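Two-arm cell: right gripper keeps shifting after tool change, base bolts or mount?

tavow_bench
Jan 24, 2026
Looking after a two-arm tabletop cell and I have a repeat problem with the right arm. Every time I take the gripper off and put it back, the taught points are out at the fingers. The left arm is fine. Same controller version on both, same payload entry, and I have checked the tool offset in both programs line by line.

Routine so far: power down, unplug the gripper cable, undo the screws at the wrist, wipe both faces, refit, tighten in a cross pattern, power up, run the home check. The home check passes every time. Then I go to the first pick point and it's off to the same side, never the other way.

The base bolts were last torqued in March and I have not touched them. Our log says to go over them every 2000 hours and we are not there yet.
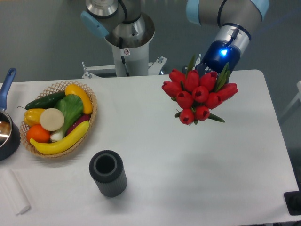
My first question is where to put a reference point so I can measure this properly. I have been using the rim of a part fixture, but it moves when people clean. I would like something fixed to the cell that the right arm can reach with the gripper pointing down. The ribbed vase is out in the open below and left of the tulips, so a spot near there would be reachable without driving over the basket, but it would mean a hole in the table top. Is there a better way?

skollham_maint
Don't drill the table. Make a small plate with a dowel hole and clamp it at the edge, then put a pointer in the fingers and teach one point over the hole. Check that point before you pull the gripper and again after. If it only moves after the refit, you know it's at the wrist and you can leave the base alone.

Off to the same side every time sounds like a locating pin to me. Is the pin still in the flange?

oldgrease
I'd do the base first. Those angled brackets along the back edge of the table are bolted down, and whatever that table does, the arms do too. When you undo a tight screw at the wrist you are leaning on the whole arm. We had one come loose well before 2000 hours.

skollham_maint
If the bracket was moving, the left arm would show something as well. He says it doesn't.

oldgrease
Depends which bolts. He only leans on the right one. Takes five minutes with a torque wrench, so I don't see the argument.

tavow_bench
Pin is there, I can feel it. I have not had it out to look at it. I can put a wrench on the base bolts tomorrow. Does anyone mark theirs?

sleiman_cells
Paint pen across the bolt head and onto the bracket. If the line breaks, it turned. Quicker than a wrench and you can see it from standing.

Also look at the cable. On our Drusimano cell the gripper cable was clipped too short, and it pulled on the connector whenever the wrist rolled past a certain angle. It didn't shift the points but it did give us dropped comms, and we spent a week blaming the gripper. Leave a loop.

tavow_bench
Update. Base bolts all clicked at the set torque with no movement, now marked with paint pen. Made the clamp plate. Reference point was good before I pulled the gripper and off after I refitted it, so it is at the wrist.

Took the pin out. It has a flat worn on one side. With the screws loose I can rock the gripper by hand against it, and I must be pushing it the same way each time I tighten.

skollham_maint
There you go. New pin, and check the hole in the gripper side too. If the hole has gone oval, a new pin will only hide it for a while.

oldgrease
Fair enough on the pin. I would still shorten the interval on the base. We do 600 hours on ours and it costs nothing.

skollham_maint
600 is a lot of wrench time for a light tabletop job. With the paint marks he can look at them whenever he wipes down.

oldgrease
Paint tells you it turned. It doesn't tell you the bolt stretched or the table settled. We will not agree on this one.

tavow_bench
New pin is in and the hole measured round. I did 16 remove and refit cycles with the pointer and it came back over the dowel hole every time. I did not reteach anything, the old points from before the trouble are good again.

I have added the reference check to the tool change sheet, before and after. Base bolts stay at the old interval for now with a look at the paint lines at each cleaning. Cable has a loop in it, thanks for that.

sleiman_cells
Put a spare pin in the drawer while you're ordering. Ours took ages to come.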